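Home Projects Coursework Archive

Laundry in Shared Houses: Project Report
April 17, 2022
12 shares | 3 comments

My project looked at how students at Farkdale move washing to and from the machine. I gave out 20 short questionnaires in November and kept a diary of my own loads. The kitchens at Clestcombe House were left out, as the machines there are coin operated.

Most people carried clothes in their arms or in a bag. Dropped socks were the main complaint. I then tried a rectangular basket for 70 days. It fits on the floor by a front loader and the sides are low enough to reach over.

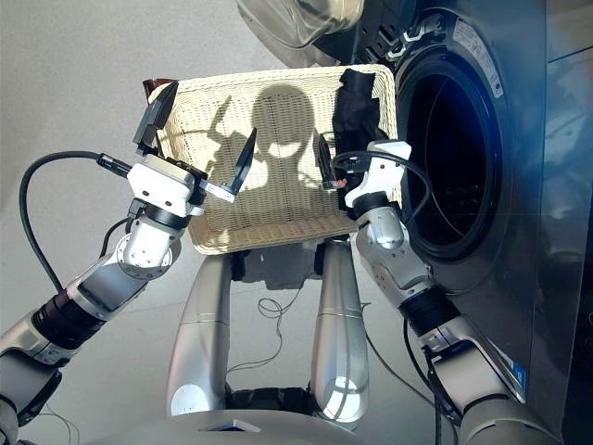 Hatsue Shibata

The cream wicker basket has a tight weave and a slightly raised rim, and it can be tipped towards you to check the inside for small items. Wet towels should go in a plastic tub. I would like to repeat the diary with a second house next year.

Related projects
Drying Racks in Small Rooms
The Oda Shelf Test
Fluner Peg Bags Compared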